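Hement desktop arm kit, anyone running one?

gotlow_garage
Been going back and forth on the Hement kit since July. Price at my end is 2,302 with the two-finger gripper and the overhead bracket, 1,045 if you only want the arm and do the rest yourself. I want it for sorting small stuff on a bench, nothing heavy. Is the full bundle worth it or am I paying double for a bracket and a bag of screws?

skiltham_dan
Bought the bare arm, regretted it within a week. Their mounting pattern is weird and I ended up drilling my own plate twice. The controller is great though, no complaints there.

pinwheel42
Disagree with Dan. If you own a drill press the bare arm is the better deal by a mile. I put a Győri gripper on mine and it's quieter than the stock one - also way easier to get fingertips for. The bundle is for people who don't want to think about it.

skiltham_dan
Some of us don't want to think about it! And you had to write your own driver for that gripper, you told us so in the other thread.

pinwheel42
One evening. It was fun.

erzsebet_b
Hi all, Erzsébet Barta here, I've had the full bundle for a few months so maybe I can help. Mine hangs from above over a white table and I love having the whole tabletop free, you can reach in and move things without bumping a base. Setup took me most of an afternoon and the cable clips in the box are junk, so get your own.

For testing I just grab whatever's in the house: a small drink can, a couple of containers with purple tops, a little orange-yellow plastic basket with a piece of toy bread in it.

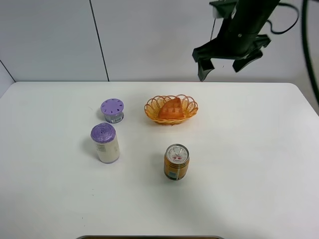 I ran the can 100 times with the stock fingers and dropped it 42 times before I touched the grip force setting, which ships much too low. After I turned it up I got almost all of them. Lids are still hit and miss for me, the rounded ones especially, and I'm thinking about softer pads. So yes, I'd buy the bundle again, but go in knowing the defaults are bad.

gotlow_garage
That's super useful, thank you. Does the force setting stick after a restart? Somebody on another board said theirs resets.

erzsebet_b
It did reset on the old firmware. Save it as a profile and load that at startup, mine has been fine ever since.

pinwheel42
42 drops out of the box and you'd buy it again? For that money I'd want it to hold a can on day one.

erzsebet_b
Fair! I was pretty grumpy that first night. But it was one slider, and I didn't have to drill anything :)

gotlow_garage
OK, leaning bundle. Dan, do you still have the drawing for your plate? Just in case I chicken out on the price.

skiltham_dan
Yep, will dig it out tonight and send it over. Use the second version, the holes on the first one are off.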